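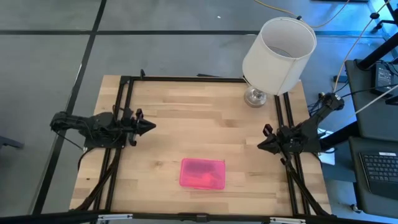

Ognjen Pavlović

I don't trust furniture that gets called "heirloom quality" before it has left the warehouse, so the Kolev butcher-block top started out with a mark against it. The list price is $200. I paid $136 in the December sale, and I suspect a good many people pay the sale price, given how often the word "sale" shows up on the product page. I've had the thing for seven months now and use it most days, mostly for sorting, gluing, wrapping, fixing and putting stuff down on. It hasn't been a kitchen counter for even an afternoon, so if you want to know how it does around a sink, this review won't help you much.

What you're buying is a slab. There are no legs, no hardware and no finish worth the name. Kolev sells legs separately and the photos on the listing show the two together, with the words "top only" in small gray type under the third picture. I caught it. Aldo Cocco, who ordered one a week after I did on my say-so, did not, and his leaned against a wall until February.

The look of it

Fine, I'll give them this part. It's a pale blond top made of long strips, and the grain is faint and a little darker than the wood around it. Kolev's photos make it look more golden than mine is. I prefer it pale. A light surface is easier to work on, small dark screws stand out against it, and you notice a spill while you can still do something about it.

The strips match better than I expected at this price. With cheap butcher block you often get one strip that looks like it came off a different truck, and your eye goes straight to it every time you sit down. My top doesn't have one. Aldo's does, near a corner, and he says he doesn't mind. I would.

Anything with color in it looks louder on this wood. The bright pink Platora box I keep small things in was a quiet sort of object on my old gray bench, or so I remember it, and on the Kolev it might as well be a traffic cone. If you like a calm desk, think about your containers too.

How flat is flat

The page says "milled perfectly flat." I put a long straightedge across it on the first day and found daylight under the middle. Not much daylight. You could live with it, and I have, but "perfectly" is a word with a meaning, and I wrote to Kolev to ask which one they had in mind. The answer came back in four days and told me wood is a natural material. I knew that.

It moved again in the spring, when the heating went off, and then it seemed to settle. At the moment the straightedge shows a little less of a gap than it did in December. I take no comfort from this. It tells me the top is still making up its mind, and I expect to see it change again next winter.

Does it matter? For writing, packing or eating lunch, no. For anything where you need to clamp a straight piece down and trust the surface under it, check first. I'd also tell you to let it sit indoors for a while before you screw anything to the underside, and to cut your holes in the supports a bit long so the wood has room to move. The instruction sheet mentions this in one line on the back, after the warranty.

Finish, or the lack of it

"Pre-oiled" is on the box. I'd call it introduced to oil. I put a drop of water on the top before doing anything else and it sank in while I was looking for a cloth. So I sanded it and did the job again from the bare wood.

The top face didn't need much. The underside did. It was rough enough to catch on a sleeve, and one edge had dried glue along it in beads, which I took off with 80 grit and some bad language. If you're only going to look at the top, you can skip the underside for comfort but you shouldn't skip it for oil. Both faces want the same treatment, or you're inviting the board to cup.

Three coats over a long weekend, thin ones, wiped back each time. After that, water sat up in beads the way it should. It got another coat in May and will probably want one more before the year is out. None of this is hard. It is, however, a weekend and a can of oil, and neither is in the price. Add them before you decide it's a bargain.

Dents and marks

It dents. I dropped a wrench on it the first week and there's a small crescent to show for it. Pressing hard with a ballpoint through a single sheet of paper leaves writing in the wood, in good low light you can read part of a shopping list. Some people find this charming and use the word "patina." I find it mildly annoying and put a magazine under the paper.

On the other side of the ledger, you can fix almost anything. A damp cloth and an iron brought most of a dent back up, and a bit of sanding and oil hid the rest. I couldn't have done that with the coated board I used before, where one chip meant one chip forever. Coffee rings wiped away. Marker did not, and I had to sand it out. Glue pops off with a scraper if you catch it before you get impatient.

Clamping things to it

The front edge is square with a slightly eased corner, and clamps grip it well. Kolev shows a generous rounded edge in the listing, and I was glad to find that mine didn't have it, since a rounded edge and a clamp don't get along. So in this case I'm complaining about a photo that was wrong in my favor.

Screws hold firmly if you drill first. If you don't drill first, near an end, you'll split it. I know because I didn't, near an end. The split is short and on the underside and I ran glue into it, and it has stayed put.

The weight is a good thing once the top is in place. It doesn't creep or buzz, and leaning on it doesn't make anything rattle. Getting it up the stairs was another matter. The listing says one person can handle it. I'd like to meet that person and see the stairs.

Delivery

It came from the Jalgate depot with cardboard corners and plastic wrap and not much else. One corner guard had slipped and the corner under it was bruised. Kolev offered me a partial refund in the form of store credit, which I turned down, and then a partial refund in the form of money, which I took. You do have to ask twice. Photograph the corners before you cut the wrap off.

Compared with the others

I looked at two alternatives before ordering. The Postow top costs more and arrives with a hard factory finish. I've used one at a friend's place and it's flatter than mine, or it was on the day. The finish feels a bit like a bowling lane and I don't love it under my wrists, but it wouldn't have cost me a weekend. If you don't own a sander and don't want to, buy the Postow and stop reading reviews.

The other option was a used countertop offcut from a kitchen fitter. Those can be very good and very cheap. They can also have a sink hole in them. I called three places and two of them had the sink hole.

What I'd want changed

Put "top only" in the title of the listing. Drop "perfectly" from in front of "flat." Either oil it properly or sell it bare and say so. And scrape the glue off the bottom, it would take somebody in the shop a minute.

Would I buy it again

At $136, yes, with a sigh. It's a solid, good-looking work surface that takes abuse and can be put right by anyone with sandpaper. At the full $200 I'd want it flatter and I'd want the underside finished, and I'd go and look hard at the Postow first. The "heirloom" business I can't judge. Ask me when somebody has inherited it.

Aldo gives his four stars out of five. I give mine three and a half, and the half is for the clamping edge.

Update: a reader asked if the oil smell fades. Yes, in my case in a little over a week with the window open. I haven't tried the scented wax Kolev sells for it and don't plan to.

Last updated: July 13, 2025

Related reviews
Postow hard-finish top: a second look
Bar clamps under $30, and which ones slip
Three wood oils on the same board
Kolev steel legs: do they wobble?
Cheap lidded boxes for small parts

Contact | Copyright Ognjen Pavlović, all rights reserved | Back to top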